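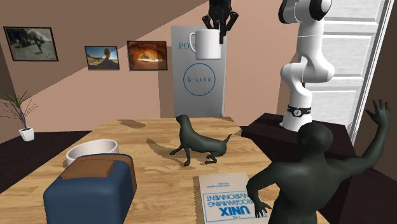
White mug and light wooden table.

Hemel Street Tenants' Association
Minutes of the November general meeting

Held in the ground floor meeting room, Probert House. Called to order at 7:05 p.m.

Chair: Akinyi Gachanja
Minutes: Kohei Uchida
Also on the board and present: Hakim Sitompul, Vangelis Psarras
Apologies: Lefteris Tsolakis (joined at 7:40 for item 5)

1. Minutes of the last meeting

Hakim asked for a correction to item 4. The bike room key deposit was recorded as refundable on request. It is refundable when the key is returned. Corrected and approved.

2. Matters arising

Lobby door closer. Replaced. It still slams when the back door is open at the same time. Vangelis will ask the management office to adjust it again.

Mailbox labels. Done on floors one through four. Floors five and six are waiting on a list of current names from the office. Kohei has asked for the list twice and will ask in writing.

Recycling pickup. The hauler has gone back to early mornings. Two residents on the alley side said the noise is worse than before. Akinyi said the lease for the alley is with the city and the association can only send a letter. Residents who want to sign it should see her after the meeting.

3. Money

Hakim reported a balance of $1,464 in the association account. Spending since the last meeting was $417, made up of the insurance installment for the meeting room, printer ink, and the deposit on folding chairs. Dues are coming in slower than last year. Reminder slips will go under doors before the end of the month.

A resident from the third floor asked if dues could be paid online. Hakim said the bank charges a monthly fee for that and he would find out how much. No decision.

The report was accepted.

4. Heat and hot water

This took up most of the evening. Residents in the C line reported radiators staying cold until late morning. Residents in the A line reported the opposite and are sleeping with windows open. Akinyi read out the reply from Clakon, the boiler contractor, which says the system was balanced in the fall and that the fault is likely to be stuck valves in individual apartments.

Several people disagreed. Mrs. Gachanja's own apartment had its valve replaced last winter and is still cold in the mornings. Vangelis said the pump serving the C line was listed for replacement in the last inspection report and he has seen nothing to show the work was carried out. He will ask for the work order.

It was agreed that:

Residents will write down the temperature in their main room at 7 a.m. and 9 p.m. for two weeks. Log sheets are on the shelf by the mailboxes.

Completed sheets go to Kohei, apartment 4C, under the door is fine.

Akinyi will send the results to the management office with a request that Clakon come back and check the pump while a board member is present.

Anyone with no heat at all should call the office the same day and not wait for the log to be finished. Please note the time of the call and who answered.

5. Courtyard

Lefteris presented the quote from Madum Landscaping for taking out the dead yew hedge and putting in new planting along the north wall. The quote is $555 for removal and soil. Plants are extra. He recommended doing the removal now and planting in spring.

Discussion was mostly on what to plant. There was support for hydrangeas and some for herbs. One resident objected to anything that attracts wasps near the benches. Lefteris will bring a short list to the next meeting.

Motion by Vangelis to accept the quote for removal and soil only. Seconded by Hakim. Carried, with one abstention.

The courtyard faucet has been shut off for the winter. The hose is in the basement, behind the strollers.

6. Use of the meeting room

The room is now booked on most evenings. Kohei asked that groups put the chairs back along the wall and take their own trash out, as the bin is emptied only once a week. The booking sheet has moved from the door to the inside of the closet.

A request to let the room to outside groups for a fee was held over. Akinyi wants to check the insurance first.

7. Other business

The elevator inspection certificate has expired. Vangelis to follow up with the office.

A stroller has been left in the second floor hallway for some weeks. The owner is asked to move it to the basement.

A resident asked about package thefts. There have been none reported to the board since the lobby camera was fixed, but one package was delivered to the building across the street and signed for there.

8. Next meeting

Same room, 7 p.m. Date to be posted in the lobby. Items for the agenda to Kohei one week ahead.

Adjourned at 8:50 p.m.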